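Visitor Day Walk-Round Checklist, Demonstration Room, Salem
Filled in by Omprakash Rastogi, Monday, before the Skarex group came through
Marks used: OK, Fix before doors open, Comment only

First of all, thank you to everyone who stayed on to help set up, and please forgive the length of my comments. I was told last time that a tick in a box is all anyone wants, but I find that a tick doesn't help the next person much, so I have written things down as I would have said them if you had been walking along beside me.

Part 1. Before the doors open

1.1 Group size agreed and written on the door sheet. OK
We said 20 guests and no more, in 2 groups, and Skarex were very good about it. The second group can have their tea while the first is inside.

1.2 Stop buttons tried, one after the other, with the arm moving slowly. OK
Please do try them with it moving. I know it feels fussy when you did the same thing on Friday, but it takes no time and I sleep better.

1.3 Visitor line taped on the carpet. Fix before doors open
The tape from the Jilalley visit had lifted at one corner and I could have caught my own shoe in it. New tape is in the drawer under the sign-in sheets.

Part 2. The arm at close quarters

2.1 Covers, sleeves and joints looked over with the power off. OK

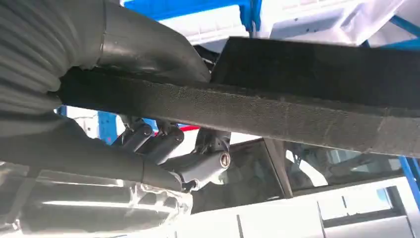 2.2 Pinch points explained to both hosts. OK, with a comment
Guests always want to lean in, bless them, and the host has to be the one who gets there first with a kind word. Please spend a good minute on this with anyone hosting for the first time. The places I worry about are the narrow ones, like the gap where the two rounded cylinders sit tucked up under the long dark beam, because a finger would fit in there very nicely and an excited person doesn't think about that. Run your eye along the ribbed sleeve as well while you're at it, and if you find a fold that looks split or rubbed, write it in the book and tell me, even if it seems too small to mention.

2.3 Speed limited for the demonstration. OK
We keep it at 30 percent of full speed whenever there are guests in the room. The Trirus people asked last time if they could see it go faster, and I'd ask all hosts to say no to that, cheerfully, and offer them the video.

2.4 Service hours read and entered. Comment only
The next full service is due at 4,000 hours. We aren't there yet, but please keep entering the reading so that it doesn't creep up on us over the holidays.

Part 3. Tables, cables and floor

3.1 Steel table steady on its legs, with no rocking when leaned on. OK
I leaned on all four corners, and then I had somebody heavier do it.

3.2 Cables checked for slack and for trip hazards. Fix before doors open
Both hosts should know about the black cable that hangs from under the arm toward the carpet. Keep people well back on that side. There is also a small black object on the floor in front of the steel table, and I'd like it picked up and put somewhere sensible before the first group comes in.
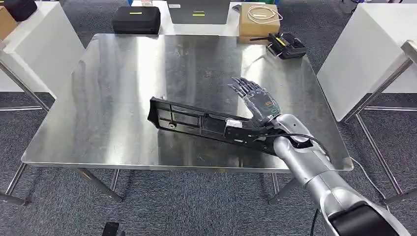 3.3 Back table tidy enough for company. Comment only
I don't mind the cases and the cardboard box being there, we do work in this room after all, but let's not add to them during the day. Coats and handbags go on the hooks in the hall.

Part 4. After the last group

4.1 Arm parked, power off, key back in the cabinet. To be done by the second host

4.2 Visitor comments collected.
Do read them before you file them, some of them are lovely. Leave the sheet on my desk with this one and I'll go through both with you over a cup of tea on my next day in.

O. Rastogi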